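Speaker notes: Budgeting for a two-arm simulation and hardware program
Naleck site planning session, 2023-11-01

Slide 1. Scope

Open with the purchase decision. The room has to leave with a view on how much of next year's equipment money goes to physical arms and how much goes to simulation seats, compute and scene assets.

State what is excluded: mobile bases, conveyor work, anything on the warehouse side. Those have their own line and their own meeting in June.

The two vendors under review are Stukeo (arms and grippers) and Nasution (simulation licenses and asset library). Greltska is the internal name for the household manipulation project that will use both. Say this once, then use the short names.

Slide 2. What the current budget assumes

The current plan treats simulation as a software cost and the arms as a capital cost. They sit on separate sheets with separate approvals. The result is that a change on one sheet does not show up on the other.

Example to give verbally: if Greltska moves from one gripper type to another, the hardware sheet shows a gripper order. It does not show the work to rebuild the gripper model, recheck the contact settings and rerun the baseline tasks. Last cycle that work came out of staff hours and was never booked.

Proposal — one sheet per capability, with hardware and simulation lines next to each other.

Slide 3. Baseline request

3 workstations for simulation, same specification, bought together.
60 seat-months of simulation license.
1000 hours of rendering and training compute, drawn down by quarter.
One two-arm cell, with spare fingers for both grippers.

Pause here. Expect a question on why there is one cell and three workstations. The answer is queue time. Simulation jobs run overnight without a person present. The cell needs an operator for every hour it moves.

Slide 4. What the simulated work looks like

Leave these up while talking through the asset list. All three are renders from the same simulated room.

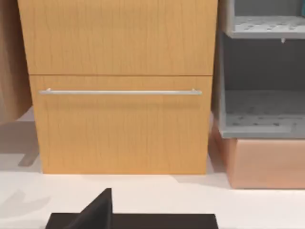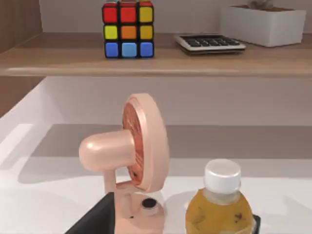
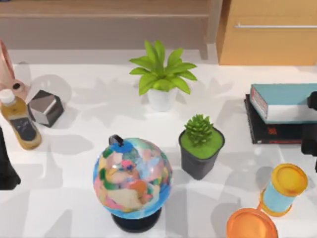 Slide 5. Costing the assets

Sort assets by what the robot has to do with them. Price follows the physics more than the appearance.

Static items are the cheapest. A planter at the back of a shelf needs a mesh, a texture and a simple collision shape. Most of these come with the Nasution base library at no extra charge.

Graspable rigid items cost more. A bottle, a book or a Rubik's cube needs mass, friction and a collision shape close enough to the real one that a grasp learned in simulation has a chance on the cell. Budget staff time to weigh and measure the physical match for each one.

Articulated items cost the most. For any drawer the team plans to open, someone has to set the joint limits, the damping and the handle geometry. A long bar handle with a narrow gap behind it is a harder specification than a knob. Quote these one at a time and do not accept a bundle price without a sample.

Transparent and glossy items get a separate note. They render well and transfer badly, particularly if the cell uses depth cameras. Hold money for camera trials before committing to a sensor.

The Greltska asset list stands at 57 items. Read out the split by class from the handout if asked.

Slide 6. Hardware lines that are usually missed

Finger wear. Stukeo quotes the gripper with one set of fingers. Order spares with the first purchase, as the lead time on a later order is longer than the lead time on the arm.

Mounting. The table, the arm mounts and the camera posts are not in the Stukeo quote. Neither is the floor work.

Physical props. Every graspable item in simulation needs a real counterpart, plus a duplicate for the ones that break. This is a small line but it needs an owner and a shelf.

Calibration time. Allow it at install and again after any change to arm position. Book it as cost against the cell.

Safety review. Two arms sharing one workspace are reviewed as a single system at Naleck. Put the review ahead of the delivery date in the schedule.

Slide 7. Order of purchase

Workstations and licenses first. They can be in use while the cell is still on order.
Asset work second, rigid items before articulated.
Cell third, after the gripper choice is fixed in simulation.
Camera order last, after the trials.

If the budget is cut, cut articulated assets before compute. Drawer tasks can be moved to the following year without changing the cell. Do not cut spares.

Slide 8. Decisions needed today

Approval of the single-sheet format.
Approval to request a firm quote from Stukeo on the two-arm cell, spares included.
A named budget line for physical props.
Agreement on who signs off the Nasution sample drawer before the rest are ordered.

Handout has the full sheet. Take license questions after the break, as the Nasution terms are still in draft.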